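Studden two-arm laundry station: hire, purchase and what to budget for
Equipment page, Trilitdale Assisted Living Supplies
Last revised July 22, 2021

Stock status: to order, with delivery from October
Purchase: by written quote
Trial hire: $4,000 for 9 days, freight extra

We list the Studden because care homes keep asking us for it. Listing it is one thing and recommending it is another, and at the moment we'd steer most buyers to the trial hire.
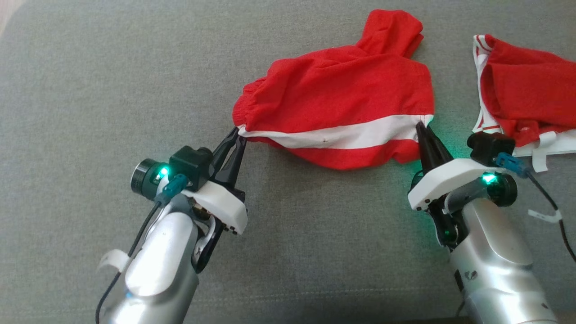
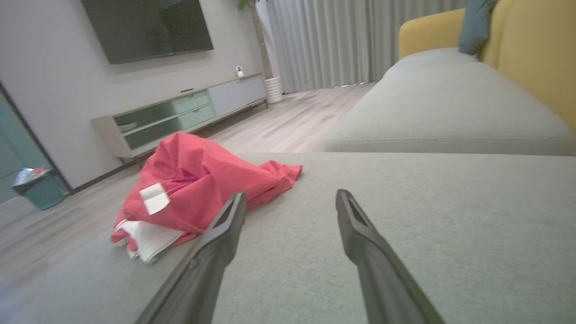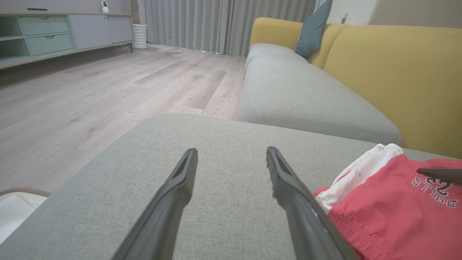

What you are paying for

Two arms, a two-fingered gripper on each, cameras at the wrists, cabling, and the Geltetti control software with one year of updates. The maker's brochure calls this a "complete garment handling solution". We'd call it a pair of arms that can take hold of clothes, which is harder than it sounds and still a long way from a basket of folded washing.

The sofa is a fair place to judge it. Soft cushions give under a fingertip, and a crumpled garment has no obvious corner to grab. Most sales demonstrations we've sat through used a hard white table and one ironed tea towel. Ask to see the same job on upholstery, with clothes out of your own dryer.

What isn't in the price

Stand or trolley. The arms need something rigid under them, and the maker's own trolley is quoted separately.
Replacement fingertips. Sold in packs of 4. The maker gives no wear figure for them, so put in a line for two packs and see how you go.
Site visit. $240 within the metropolitan area, by quote elsewhere.
Training. The first session is covered by the hire fee. Buyers pay for it, oddly enough. We have queried this.
Software after year one. No published rate. Get it in writing before you sign anything.

Labour savings

The brochure has a payback chart. We have left it off this page as we couldn't get the workings behind it. It assumes a staff member walks away while the arms run, and the operating manual says a trained person must stay within reach of the stop button. Both can't be right, and for budgeting we'd go with the manual.

Nuria Endale, who handles our automation quotes, suggests a plain test during the hire: write down the minutes a staff member spends setting up, watching and fixing, then compare that with the same load folded by hand. If the first figure is bigger, send it back. There is no penalty for early return, but the fee isn't pro-rated either.

Questions to put to any supplier, us included

Was the demonstration run by software or by a person at the controls?
How many attempts came before the one in the video?
What happens with elastic waistbands, drawstrings and anything with a loose tag?
Who repairs a wrist camera, and where does the unit have to be shipped?
Do camera recordings leave the building? In a residential setting you'll want this answered before the arms come through the door.

Compared with the Nedeljković single-arm unit

Cheaper, lighter and easier to store. With one gripper it can pick up and drop into a basket, but it can't hold a hem at both ends. If sorting is all you need, look there first. If you want folding, neither unit comes with a folding guarantee, and we won't write one for you.

Trial bookings and written quotes: ask for Nuria Endale. Servicing and spare parts: Nele Michiels. Please have your floor plan and power outlet locations handy when you ring.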